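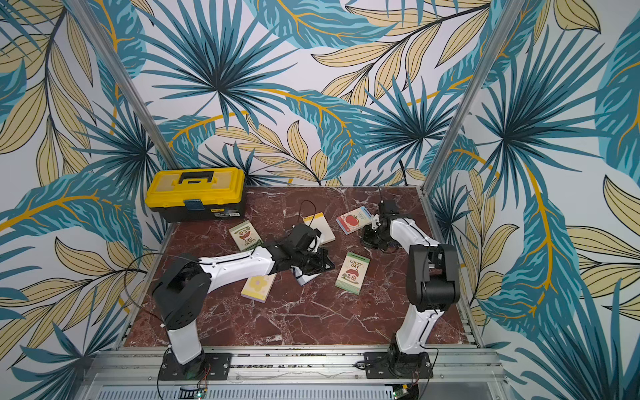 Clearing the table, one card at a time

By the Ostthorpe features desk
Thursday
Print | E-mail
Shares: 807 | Comments: 9

She has sold stationery in Ostthorpe for long enough to distrust anyone who calls themselves organised. "They come in for one notebook," she says, "and they leave with three, because the first two were for thinking about the third."

Her own habits are no better. She keeps small cards and notepads for every purpose, and has a particular weakness for the ones that say LUCKY DAY. "I've never had a lucky day off the back of one. I did once find a parking space in Usport."

How does she tidy them? Slowly, is the answer. Everything goes out flat on the table first, face up, and stays there until it has annoyed her. "If you stack straight away you've only made a taller mess." Cards with a picture go together, whether it's an apple or a little house. Plain covers go in a second pile. Anything written on has to be read, and she blames that for most of her lost evenings.

Storage is where she becomes stern. Pretty boxes are banned. She favours a plastic toolbox with a handle and a latch, bought from Magbanua, the hardware shop. "It shuts. I can't say that for the wicker thing my sister gave me."

And the leafy wallpaper she is so fond of recommending to customers? "Palm fronds everywhere. You can lose a whole afternoon looking at it, and then you needn't tidy at all."

She starts the big sort each April. Last year's was finished in September.

E-mail this article | Print this page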